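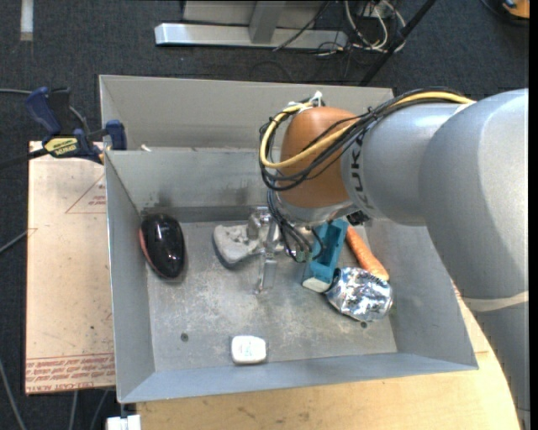

Issue 4, page 2 of 3

Bin Picking Cell, Software Inspection Checklist
Cell: Vik
Planner: Besotis
Perception stack: Mistico
Inspected by: Kasun Patwary
Reviewed by: Alvar Halvorsen
Date: 09/08/2022

Entries are OK, OK with comment, HOLD or N/A. A HOLD stops unattended running until the item is signed again. Hardware guarding and e-stop circuits are on page 1.

Section C. Perception

C1. Camera to base calibration loaded from the current file, not the fallback.
OK.

C2. Bin pose re-estimated after any change to the clamp.
OK with comment. The clamp near the left rim had been shifted before inspection. Pose was re-run and accepted. The node does not force a re-run when the rim fit gets worse, it only logs a warning. Ticket 414 stays open.

C3. Segmentation checked with mixed items in the bin.
OK with comment. Shiny, dark and matte items together. The crumpled metallic item gives broken depth and its mask comes back in two pieces on some captures. The glossy black one at the side wall loses depth on top where it reflects. Neither produced a grasp outside the bin volume. The small white block near the front wall segments cleanly.

C4. Touching items reported as separate instances.
HOLD. The teal item and the crumpled one next to it were merged into one instance. The grasp centre landed on the contact line. Retest after the mask split threshold is changed.

C5. Floor marks and scratches rejected as objects.
OK. The dark holes in the bin floor are masked out by the static map.

C6. Arm self-filter removes links and gripper from the cloud.
OK with comment. Links and gripper are removed. The cable loop at the wrist is not in the arm model, so the loose black wires below the collar pass through the filter and show up as floating points over the bin. The planner then treats them as an obstacle and gives up on good approaches. Add a padded capsule to the wrist model.

Section D. Planning

D1. Collision model includes all four bin walls and the rear panel.
OK. Rear panel height re-entered by hand after comparing with the cell. The old value was too low.

D2. Clamp included in the collision model.
HOLD. Body is modelled, handle is not. The handle stands up at an angle outside the left rim and is within reach of the elbow on a left side exit. Add a box for the handle with 20 mm padding.

D3. Finger approach stops above the bin floor.
OK. Floor offset read back from the running node and matches the config.

D4. Planner timeout returns the arm to hold, with no partial path sent.
OK. Timeout set to 200 ms for the test. Besotis returned an empty plan and the controller held position.

D5. Wrist rotation limited to protect the cable loop.
OK with comment. Limit is set in the planner config only. It should also be set in the controller so a jog from the pendant is covered. Alvar to raise with the controls group.

Section E. Control

E1. Speed override capped in software during inspection mode.
OK.

E2. Contact force threshold active on the downward move.
OK. Value confirmed from the live parameter dump, not from the launch file.

E3. Watchdog trips on lost perception messages.
OK. Publisher killed by hand, trip logged under event code 283.

E4. Restart after a watchdog trip needs an operator acknowledgement.
OK with comment. Works from the pendant. The Kuro dashboard shows the button as greyed out until the page is reloaded.

E5. Gripper state checked before the lift is commanded.
OK.

Section F. Logging

F1. Planner version and config hash written to each run log.
OK.

F2. Clocks on the perception and control machines in sync.
OK. Offset within the limit on the form.

F3. Disk space alarm tested.
N/A. Log volume is being moved, test deferred to the October inspection.

Reviewer comments (A.H.)
Agree with both holds. C4 and D2 can be closed separately. For D2 I want a screenshot of the planning scene with the handle box turned on, attached to the form. C6 is not a hold but should be fixed before anyone tunes grasp success, or the numbers will include rejected plans that have nothing to do with the grasp. Attended running may continue at reduced speed.

Continued on page 3: Sign-off and open tickets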